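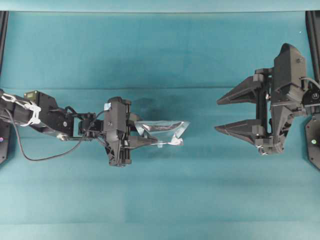 By the Himley Kitchen Goods product desk

Himley Cast Iron Panini Press, 3-quart pan set

A ridged pan and a separate weighted lid for pressed sandwiches on any stove, gas or electric. The lid weighs nearly 3 pounds and has a coiled handle. Comes seasoned with flaxseed oil and ready to use.

Heat both pieces over medium for five minutes before the bread goes in. Butter the bread, not the pan. Most sandwiches take three minutes a side.

Wash by hand and dry on the burner. Do not soak.

Price: $71. Pan only: $50. Set with the Illivura scraper: $86.

Orders placed by noon Wednesday ship the same day. The green handle sleeve is back in July.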